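How I Sort Small Stuff Into Bins (and Keep It Sorted)

By Thilini Bandara
Nov 20, 2024

I have a thing about shallow bins. Deep ones eat everything I own. You put a roll of tape in a deep bin and you see it again when you move house, and by then you've bought four more. So a while back I started putting all the small tabletop stuff - jars, tubes, rolls, skewers, the odds and ends that live between the kitchen and the craft shelf - into low plastic trays you can look straight down into. It took me a few tries to get a system I like, and a couple of people asked me to write it up, so I finally sat down and did it.

What you need

A table you can clear off completely. Mine is white, and I love that for sorting, you can spot every stray toothpick.

A shallow plastic bin with straight-ish sides. The color is up to you, but I'm a fan of something loud like red. When somebody says "put it back in the red bin" there's no discussion.

A few clear jars with screw lids for anything thin, pointy or likely to roll.

A damp cloth, a marker and some stickers if you like labels. I use the plain Skoryk ones and they peel off without leaving gunk.

Step 1: Clear the table and set the bin down first

I used to pile everything up and then go looking for a bin to fit it. Do it the other way around! Put the bin on the table, slightly off to the side of your stronger hand, and leave yourself a good patch of open table next to it. Wipe the bin out while it's empty. Mine always has a mystery crumb in one corner.

Step 2: Tall things go in first, standing up

Anything shaped like a cylinder gets to stand. If you lay them down they roll over each other every time you pick the bin up, and you can only read the label on whichever one landed right. Stand them up near the walls, a little apart from each other, with the stickers facing the side you'll be looking from. Wrapped things can be a bit slippery against each other, so give each one its own spot and don't wedge them in. Then go on to your jars, and lower those in from straight above so you don't knock the tall ones over. 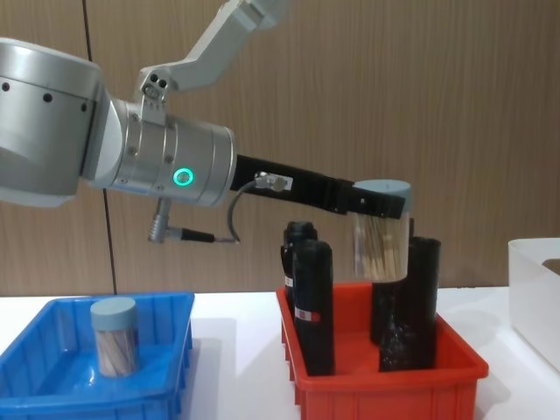

I keep wooden sticks upright in a jar, always. I tried a zip bag (they poked through), then a mug (fine until the cat), then a long flat box from Prullell that was so pretty and so useless. A clear jar with a screw lid wins by a mile. You can tell how many are left without opening it, and if the jar goes over you don't spend your evening picking sticks out from under the stove. Fill it so the sticks stand close together but you can still pull one out with two fingers. If you have to shake the jar, it's too full.

One more thing about jars: pick them up high, near the lid, when they're going into a crowded bin. Your fingers stay out of the way of everything else and you can see where the bottom is headed. Check that the lid is on tight before you do this. Ask me how I know.

Step 3: Close up the gaps

Once the tall things and the jars are in, look down at the bin from above and nudge everything around until nothing has room to tip. This part goes faster with both hands, one holding the cluster steady and the other sliding things over. I do it in small moves, starting in the middle and working out to the sides. If you have a gap left over that's big enough to bug you, a folded dish towel fills it nicely.

Please don't fill the gap with random little things! I did that with my first bin and ended up with 118 rubber bands and a dead battery at the bottom of it. I know it was 118 because my niece was over and wanted something to count.

Now give the bin a gentle push across the table. If something wobbles, move it closer to its neighbor or swap it with something wider. Lift the bin an inch, set it back down, look again. I'm happy when I can carry it to the shelf and everything is still standing when I get there.
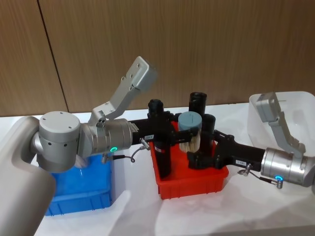 Step 4: Label the bin and pick its spot

I write the label last, after I know what ended up in there. Keep it short. Mine says STICKS + TALL, which makes sense to everyone in my house and probably to no one else. Put the sticker on the short side if the bin slides in endways, on the long side if it sits across the shelf.

For the spot, waist height is best. I had mine on top of the fridge until January and used it maybe twice.

Step 5: Redo it when it gets annoying

I don't have a schedule. When I catch myself digging, I bring the bin back to the table, take everything out and start again at Step 1. With 9 bins in the house there's usually one that needs it, but a single bin is quick and I put a podcast on.

If you try this with a Drisby tray, measure your shelf first - the rim sticks out more than you'd think.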